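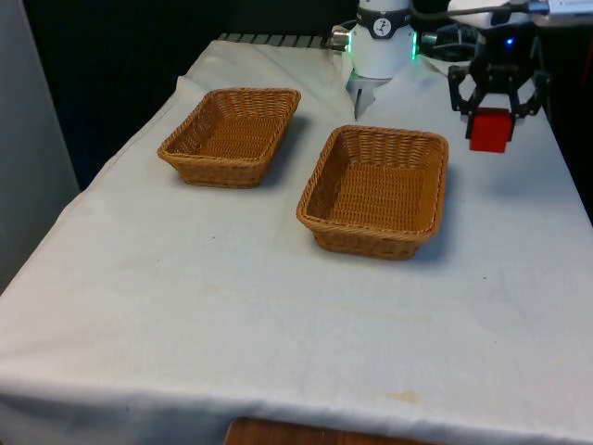 The Geddes community center will open its toy sorting tables again in February, and this year the sorting will be done with small baskets in place of the large plastic tubs. The idea comes from Clemorik, the toy library on the second floor, which lends building blocks, puzzles and board games to families in the area. The baskets are rectangular and made of wicker, with rounded rims, and they are set on a white cloth with free space between them, so that a small piece like a red cube is easy to notice. One basket is for pieces ready to lend, and the other is for pieces that must be checked or washed first.

Last year the toy library received 1219 loose pieces, and many of them stayed in storage until summer.
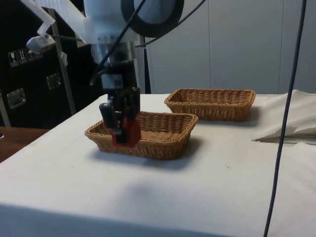 According to Dedwood, which gave part of the blocks, two baskets on each table are enough for the beginning, but the labels should be large and placed where children can also read them. The center has agreed to this and will print new labels before the opening.

Sorting will take place in the afternoon, from 2 p.m., in the room beside the library desk. Complete sets will go back on the shelves the same evening. A single block, such as a red one lying alone in its basket, will be kept until its set is found.
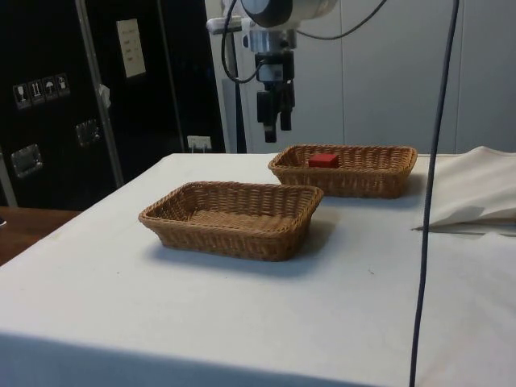 Photo: Tridarer / Geddes community center

Families can bring toys to the desk in any closed bag. Over 13 sets are still missing pieces, and a list of them hangs at the entrance.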